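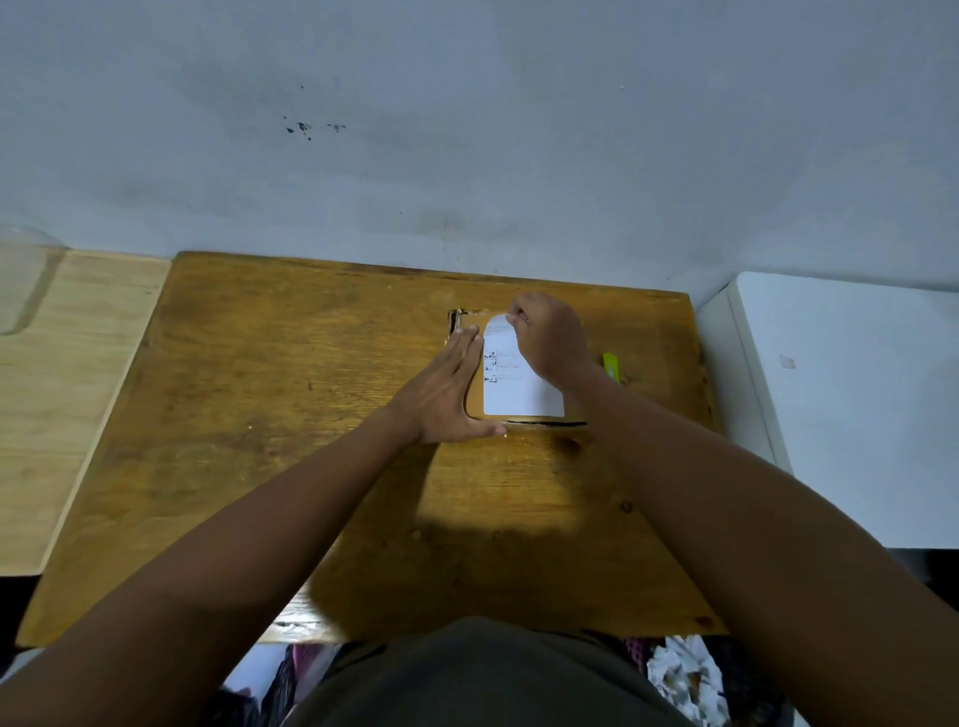 I've been cutting up delivery boxes again. The shelves in the back room need dividers, the drawers need liners, and I'm not paying for plastic inserts when cardboard comes through the door every week whether I want it or not. Most of the work is getting the labels off first. I hold the cardboard flat with one hand, take hold of a top corner of the label with the other and pull it back over itself, keeping it low. If you pull straight up it takes the brown top layer with it and you're left with a furry patch that catches on everything. Slow is better. If a label won't shift I leave it on and turn that side to the back.

I do all this on the old brown board. It's scuffed and has had all sorts done to it over the years, so another mark makes no difference.

The box I started with came from Stullico and had shelf brackets in it. Their boxes are decent, stiff card and not too much tape. The Osagie ones are bigger but the card is soft, and it folds where you don't want it to. I used those for the drawer liners, where it doesn't matter much.

For anyone who wants to do the same, the method is simple enough. Open the box out along the glued seam. Take off the tape and the labels. Flatten it and press the folds down hard with the heel of your hand, then leave it under something heavy overnight. I use two bags of compost. By the morning it's flat enough to mark out with a ruler.

The dividers are 10 cm high, which is enough to keep the jars of screws apart and low enough that I can still get a hand in. I cut along the ribs wherever I can. Across the ribs takes more passes and the edge is never as clean. 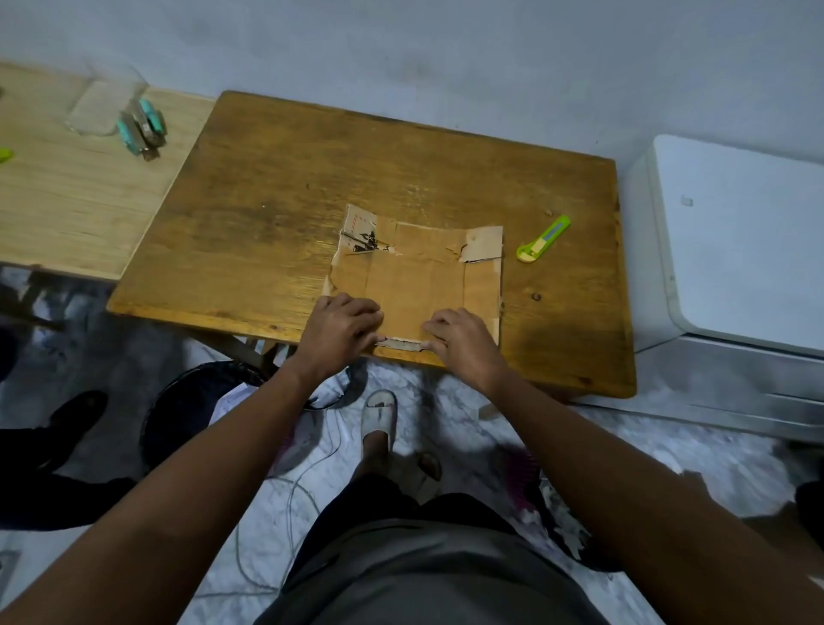
Where a divider has to stand up by itself I fold a strip along the bottom edge and use that as a foot. Score it lightly on the outside of the fold, only through the top layer, and it bends straight. Without scoring it goes wherever it likes. A bit of double-sided tape under the foot holds it to the shelf, and it peels off again if you change your mind about the layout, as I did with the whole of the middle shelf.

Torn edges I trim if they'll be seen and leave if they won't. The printing doesn't bother me either. I did think about covering the fronts with brown paper and got as far as doing one, but it took longer than making the divider had.

So far I've done 7 drawers and two shelves. The drawers are the ones I brought back from Ostbridge in April, and they had a strong smell of oil which the cardboard seems to be soaking up. I'll change the liners in a month or so and see if it's any better.

The blade needs changing more often than you'd think. Cardboard is hard on them, and once the edge has gone it starts dragging and the cut goes ragged. A packet of ten costs very little, and I keep the old ones in a jam jar with a lid until I next go to the tip.

Next is the tall shelf by the door, where the Skaralville paint tins are. They're heavy, so I'll try gluing two layers together with the ribs running opposite ways. I've got enough card put by for that, and another box is due this week.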